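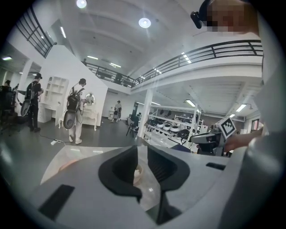 Photo: Flevunero

Flevunero opens its Plerklow hall to visitors

PLERKLOW, 18 Mar 2021 – Flevunero, which records household tasks for use in training robots, has opened its hall in Plerklow to outside visitors for the first time. Guests from local colleges and from the housing firm Bendmont spent the afternoon on the floor while the collection team carried on with its normal shift.

The hall is a large open room with a mezzanine, fitted out with ordinary furniture. Operators work with hand-held grippers and carry out everyday jobs such as opening a drawer, moving a cup or putting things back on a shelf. Each attempt is stored and later used to teach a robot arm the same movement.

Visitors could watch from the mezzanine or from the floor. They were then invited to try a gripper for themselves at one of 3 practice tables, with an operator standing by to help.

"Most people close the jaws too early," said Yến Ninh, who runs the Plerklow site. "They see the cup and squeeze before they have reached it. New operators do the same. It usually takes them a couple of shifts to slow down."

Flevunero moved into the building last June. The site now has 17 operators, working in two shifts. Furniture is moved between sessions so that the recordings do not all come from one layout, and a dressing table that stands against a wall in the morning may be in the middle of the floor by the afternoon. The company keeps a log of these changes, and 589 layouts have been entered in it so far.

Toàn Quách, who looks after the equipment, gave a short talk on how the grippers are prepared. The printed black-and-white markers are checked at the start of each shift, and any that have been scratched or have begun to lift are replaced. Batteries are changed at the midday break. He also answered questions about weight, a subject raised by several of the college students after their turn at the tables.

"Your arm notices it after twenty minutes or so," he said. "We rotate people between tasks, and there is a rest period every hour. If someone wants to stop sooner, they stop."

Bendmont, which manages rented flats in the area, sent two of its staff. The firm is considering whether to lend Flevunero an empty flat for recording later in the year, so that operators can work in smaller rooms and narrower kitchens than the hall allows. No decision has been made. Flevunero said any such flat would be recorded only while it was unlet.

The recordings made at Plerklow are passed to Berhe, the company's software group, where they are sorted and checked. Attempts in which the object is dropped are kept and labelled as such. Berhe staff were not at the open day but have offered to hold a separate session for the colleges on how the checking is done.

A second open day is planned for June. Places will be limited, and groups will be taken round in two sessions, morning and afternoon. Visitors must be 16 or over and should wear flat, closed shoes. Bags can be left at the front desk. Photography is allowed from the mezzanine, and on the floor with the agreement of the shift leader.

Schools, colleges and firms that would like to attend should write to the Plerklow site office, giving the size of the group and any access needs. The ground floor is step-free. The mezzanine is reached by stairs only.

About Flevunero

Flevunero records everyday household tasks carried out by trained operators and supplies the results to robot developers. Its recording hall is in Plerklow. Berhe is its software group.

Press enquiries: Yến Ninh, Flevunero, Plerklow

ENDS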